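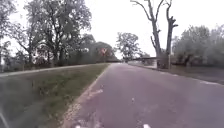

Do you need to reserve a spot for the September ride out to Clillalora? Only if you want a seat on the van back, which holds 60 riders' worth of bags and far fewer riders.

Filed under: Rides & Routes > List Archive

> Is the Espinoza loop still 106 miles this year? I've only ever done
> the short one and I'm tempted. Also, is there water after Sitia?

Oh, please do it! Still 106, and it's my favorite day on a bike all year. There are 2 water stops after Sitia — one at the church, one at the feed store in Ninder (they sell peach pie by the slice, so bring cash). The climbing comes to 3,291 feet, most of it before lunch, and then you get that long easy run down to the river with the wind behind you if you're lucky!

Start gently and eat early. I went with wider tires last time and loved them — I'll never go back. Roll-out is 6:30 a.m. from the school lot.

Contact the list owner | Back to top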